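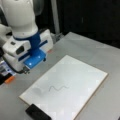 Renting the cabin at Drellimden: your questions

I get a lot of the same emails about the cabin, so I finally sat down with coffee and answered them in one go. Last updated 26 December 2022. If your question isn't on the list, write to me and I'll add it when I get the chance (I'm slow in June, that's when I paint the outside).

How many people can sleep there?

Six, if two of you don't mind the loft. The loft ladder is steep and I wouldn't put a small kid or anybody with a bad knee up there. The two downstairs rooms have a double bed each. People keep asking whether they can squeeze in a seventh on the couch and the answer is no, the couch is short and the septic tank is small.

Do I need to bring sheets?

Yes please. Pillows and comforters are there, sheets and towels are not. If you're flying in and really can't carry them, Hertta Nurmi in the village rents out sets, but let her know a few days ahead. She washes everything on a line outside, so in wet weeks she runs out.

How do I find the place?

Don't trust your phone for the last bit. It wants to send you down the logging road past Negussie farm, and that road ends in a ditch. Stay on the paved road until you see the row of green mailboxes, turn right there, and keep going until the gravel gets narrow. Mine is the second driveway. The first one belongs to Arvo Lindqvist, and he's very nice about it, but he has had a whole family unpacking in his yard before now!

Is there heat?

There's a wood stove in the main room and electric heaters in the bedrooms. I love the stove. Open the damper all the way before you light it, start small, and give it a good half hour before you decide it isn't working. Firewood is in the lean-to behind the sauna and it's included, just bring a couple of armloads inside in the evening so it isn't frosty in the morning.

The stove is an old Cesteck and the door handle gets very hot. Use the glove. I hang it on the nail to the left, and I've had to replace it more than once since it goes home in somebody's coat pocket.

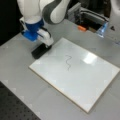

Leave the heaters on low when you go out for the day. The pipes under the kitchen run close to the outside wall, and one cold winter I came back to a floor I could have skated on. Low is plenty, you don't need the place toasty while you're off skiing.

Can I drink the water?

Yes! It's from a well and I have it tested. It tastes a little of iron and it might leave a brown ring in your coffee pot. If that bothers you, bring a jug from town.

How does the sauna work?

Light it an hour and a half before you want to use it. Fill the water tank on the side first, always, and don't light it with the tank dry. After you're done, leave the door and the little vent open so the benches dry out. Please sit on a towel.

Is there internet?

Sort of. You'll get a signal on the porch and at the kitchen table, and not much anywhere else. I've had guests work from there for a week and others who couldn't send one email, so if you have an important meeting I'd plan to drive to the library.

Can I bring my dog?

One dog is fine, two if they're small and like each other. There's no extra charge. Keep them on a leash near Arvo's sheep, and off the beds.

What does it cost?

A full week is 799, and that's the same price all year. I don't do single nights - by the time I've driven out and cleaned, it isn't worth it for either of us. Half the money holds your dates and you pay the rest when you arrive.

Is the rowboat included?

It is, along with the oars and life jackets, which hang in the shed. Wear them, the lake gets deep fast. You'll need a permit to fish, and they sell those at the Stinalier store along with worms and pretty decent donuts.

What's the walk around the lake like?

Longer than it looks on the map, and soggy on the north side until well into summer. I tell people to bring rubber boots and a sandwich.

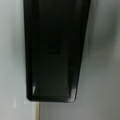 Lacey Pearce wrote in to say that the north side was fine in sneakers when she stayed, as long as you keep to the planks, and that the view from the big flat rock was the best part of her week. Okay, sneakers if it's been dry then. I'd still take the sandwich.

What do I do when I leave?

Sweep, take your trash with you, empty the ash bucket if it's cold (only if it's cold!), and put the key back where you found it. The bins are by the green mailboxes.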